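Reference > Building and Interiors > Counters > Corner counter

Corner counter

A corner counter is a fixed work surface that turns along two walls of a room, usually at a right angle. It is found in kitchens, shops, workshops and school laboratories. The point where the two runs meet on the working side is called the inner corner.

Layout

The two runs are known as legs. They may be equal, but in most houses one leg is longer and holds the sink. Builders measure each leg from the wall corner, so the corner area belongs to both measurements and has to be subtracted once when material is ordered. Old walls are seldom square. A gap at the back is normally hidden with a strip of molding or a raised backsplash – filler alone tends to crack.
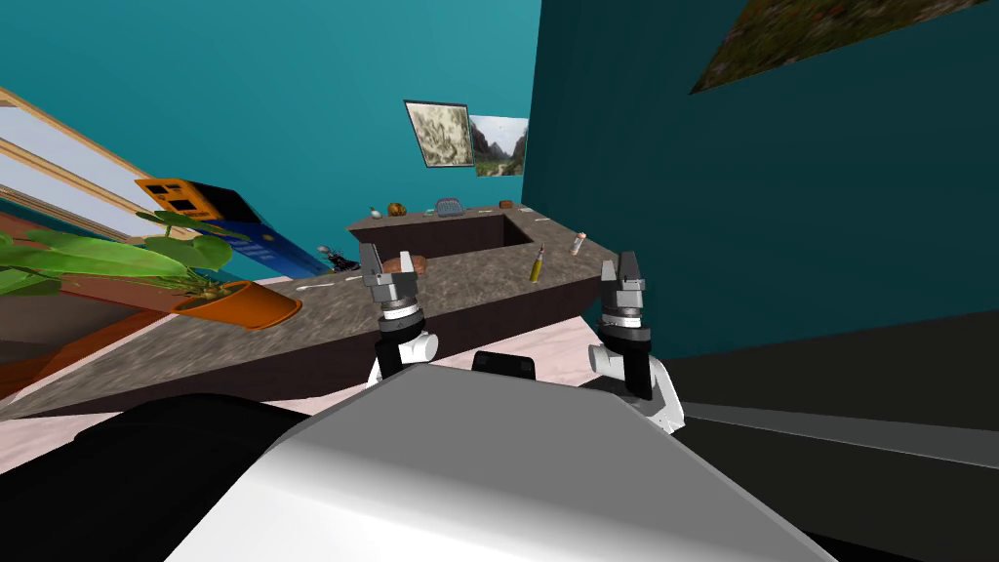 Inner corner of a counter, computer rendering.

Joints

A square joint, in which one leg butts against the other, is the simplest to cut. A miter joint runs diagonally from the inner corner to the wall and lets a pattern turn with the counter, though it needs a longer cut. Both types are pulled tight from underneath with bolts and sealed along the top. The seam should be kept away from the sink.

Walls and color

The wall behind a corner counter takes more wear than other walls in the room and is often given a washable paint. Two walls in the same paint can look like different colors, as each catches the light at its own angle. Strong greens and blues show this more than off-white.

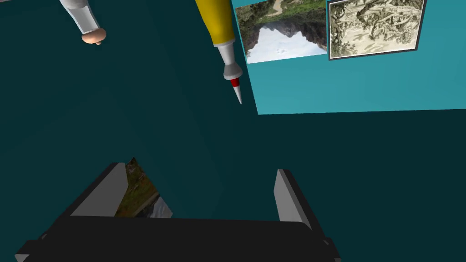

Ayman Radwan disagreed with the usual advice to paint a test patch on one wall, writing in the Vornness trade bulletin that a patch should be wrapped around the corner and looked at both morning and evening.

Use of the corner

The deep part of the corner is hard to reach and is commonly given over to storage jars or small appliances. In Skisia the space was traditionally left for bread. The cupboard below may be closed off, or fitted with shelves that turn on a post. A diagonal front makes the corner easier to reach but takes up floor space.

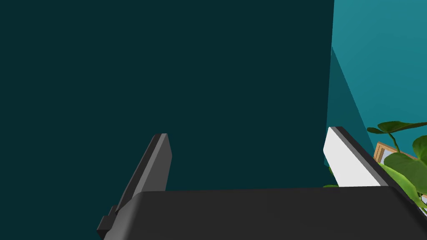 Comment from Gallagher: The article should mention the rounded inner corner. Ours in Jistau is cut to a 2-inch radius and it is far easier to wipe than the square one we had before.

See also: Backsplash; Miter joint; Work surface

Last edited 19/11/2019

Contact | Copyright | Back to top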